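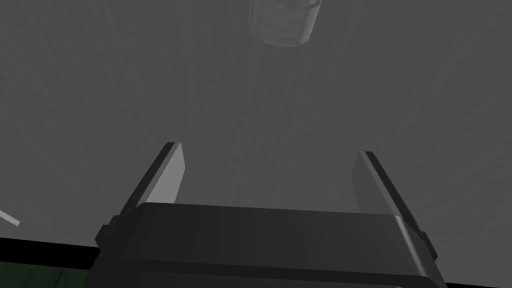 Kiani Adds Simulated Gripper Trials to Zilusov

FLEMADUM, February – Kiani today released an update to Zilusov, its software for comparing robot grippers before purchase. Users can now run 8 grippers through the same pick task in simulation and view each attempt from a wrist camera.

Each gripper makes 100 attempts at the same block. Zilusov logs finger opening, approach angle and missed grasps, then exports a table. Skurar tested the update for seven weeks on parallel-jaw models.

The update is free to current license holders. New users can request a 60-day trial from Kiani's sales office.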